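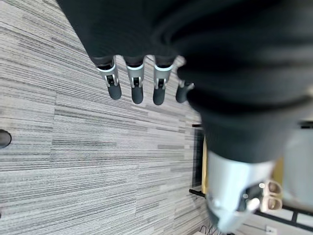 Home Threads Replies Media Likes

Search this account

Thursday's dentist appointment has produced a finding: I grind my teeth. I do it at night, with commitment, and have apparently been at it for years. A thread on getting a night guard, for anyone else who wakes up with a jaw like a seized gate. 1/

The clue I ignored was the headaches. Both temples, every morning, gone by the second coffee, so naturally I credited the coffee. 2/

The clue I couldn't ignore was a corner coming off a lower molar while I was eating a banana. A banana. I'd have liked a better story to take to Granström Dental but there wasn't one available. 3/

The dentist showed me the flat bits. Canines are meant to have a point on them. Mine look like they've been done with a belt sander. Then she asked whether I was under any stress and I laughed for slightly too long. 4/

Options as explained to me, lying down, with a mirror in my mouth:
– chemist guard you soften in hot water, 23 dollars
– soft custom guard
– hard acrylic custom guard
– carry on as you are and save up for crowns
5/

I'd already tried the chemist one, to be fair. It's called a Zoltell and it comes in a tub the colour of a highlighter. You dunk it, bite it, hold still and dribble. Mine set with my jaw a bit to the left, so that's how I slept for a fortnight. 6/

She wasn't rude about the Zoltell. She said it was fine for finding out if you could sleep with something in your mouth. Then she turned it over and showed me where I'd nearly bitten through the back. 7/

So, the hard one. I rang round for prices like a person buying tyres. Harnex Dental quoted me 251 dollars. Granström quoted 248. I went with Granström and have been telling people I shopped around. 8/

(Both quotes were with my extras cover already taken off. Ring your fund and get the item number first. I didn't, and spent a lunch hour listening to a pan flute.) 9/

They do the impressions with a scanner now if your clinic's got one. Mine has one and it was being serviced. I got the tray of pink goo, which tastes of mint in the way a carpet can taste of mint. 10/

If you gag: breathe through your nose, chin down, wiggle your toes. The toes thing sounds like something you'd tell a kid, and I'm a grown adult with a mortgage, and I wiggled them the entire time. 11/

Wait was 3 weeks while the lab made it. The lab is out at Fleltum, which I now picture as a town of people quietly polishing other people's bites. 12/

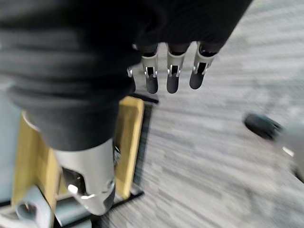
Does a night guard stop you grinding?
Mostly it doesn't. It gives your teeth something else to wear down, and it spreads the load so your jaw muscles may be less sore in the morning. Plenty of people keep grinding with it in. 13/

First night I lasted until 2 am and found it on the carpet in the morning with no memory of the eviction. Second night, same, only further away. By the end of the week it was staying put. 14/

You will lisp. Say anything you need to say to your household before it goes in. Mine asked me to repeat "the sliding door's still open" and enjoyed it more than was decent. 15/

My bite felt odd for a few minutes after I took it out each morning. I asked, and was told that's common and should pass quickly. If it hangs around all day or something feels too high, go back and get it adjusted. I went back once. She ground off a speck I couldn't even see. 16/

Cleaning: cool water and a soft brush, then let it dry before it goes in its case. Hot water can warp it. Toothpaste can scratch it. The dog can do both and is also a consideration. 17/

Take it with you to check-ups. They look at the wear marks on it, and you get to watch a professional raise her eyebrows over a mask. 18/

Also worth mentioning snoring, if you do it, because grinding and sleep apnoea sometimes turn up together. I've got a referral for that in August. Separate thread, possibly a separate bedroom. 19/

Headaches are down to one or two a week. I've kept the second coffee on compassionate grounds. 20/

Someone's asked about jaw exercises. I've been given a sheet of them. It's on the fridge, under the pizza menu. 21/

More from this account
The wisdom tooth thread (long)
Electric toothbrush, six months in
What my extras cover thinks a filling costs
Flossing: an update nobody requested
Sensitive teeth and the iced coffee problem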